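3.2 Why mixed storage persists

We came to this project expecting households to sort their belongings by type, and we were delighted to be wrong. Of the 155 homes that kept a storage diary for us in the Flangate study, 141 had at least one container that the residents themselves described as mixed: toys with receipts, batteries with hair ties, a glove with a roll of tape. These containers were rarely hidden. They stood in kitchens and hallways, on counters and low shelves, and people talked about them with real fondness once we got them going!

Earlier writing on domestic clutter has tended to treat the mixed container as a failure of sorting. Our diaries suggest a more interesting story. Residents put things into the container because they had not yet decided where those things belonged, and the container gave them permission to wait. One Flangate parent wrote that the basket by her back door was "where things go to be thought about later," and we have borrowed her phrase (with her blessing) as the working name for the behavior. We call it deferred placing, and we split it into short deferral, where the item leaves within a week, and long deferral, where it stays past the end of the diary period.

Short deferral was most common among items that belonged to one person and were found by another. A child's toy picked up from the stairs goes into the basket because the adult carrying it is on the way to somewhere else. Long deferral, by contrast, gathered around things with no clear owner or no clear future. Packaging is a lovely case. We had assumed that empty cans and wrappers would go straight out with the recycling, and mostly they did, but 2 of the households with the longest diaries kept coming back to the subject of packaging that had been saved for a craft project, a school collection, or simply because the bin was full that evening. Once inside a mixed container, such items stopped looking like trash to the people who lived with them.

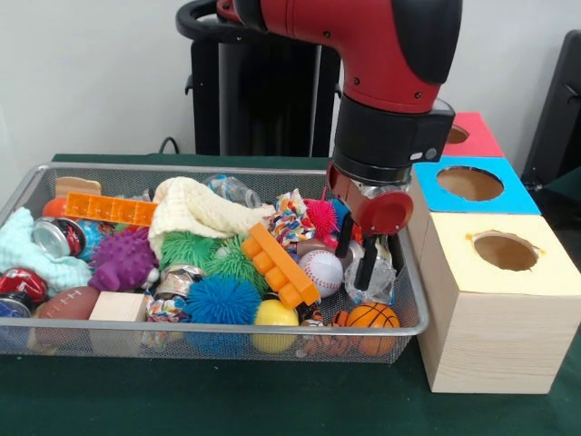
Figure 4. Mixed container with toys, drink cans and a light blue knitted cloth in a wire-mesh basket.

The kind of container matters more than we expected. Open mesh and low-sided baskets (Figure 4) let people see part of what is inside, and diary entries about them mention searching far less often than entries about lidded boxes. People with mesh baskets wrote about glimpsing things. They would notice a lost item while doing something else, pull it out, and write a cheerful line about it. People with lidded boxes wrote about digging, tipping out and giving up. Duarte Carvalho, who coded the first round of diaries, began marking these two kinds of entry in separate colors well before we had a name for them, and his color scheme survives in our final codebook as "glimpse" and "dig."

Across the full set we coded 232 retrieval episodes. We counted an episode only when the writer named the item being looked for or found, so vague entries such as "went through the basket again" were left out. Glimpse episodes were short, often a single sentence, and they clustered in the early evening, when the household was moving between rooms. Dig episodes ran longer and were more likely to involve a second person, usually as the one being asked where something was. It is hard to read a run of these without smiling, and harder still not to recognize your own kitchen in them.

We should be careful about how far this goes. The Flangate homes were mostly family homes with children under ten, and children produce a steady supply of small objects with uncertain destinations. The smaller Msimang sample, made up of shared houses with adult tenants, shows deferred placing too, but there the mixed container was more often a shared shelf, and tenants were shy about removing anything they had not put there themselves. Ownership slowed everything down. A single unclaimed mug could sit through the whole of July, mentioned by three different diary keepers, each sure it belonged to one of the others.

What ties the samples together is the feeling that a mixed container is working storage — a place in active use, with things arriving and leaving every day. In the next section we turn to how residents decide that a container is full, a judgment that had surprisingly little to do with how much it could physically hold.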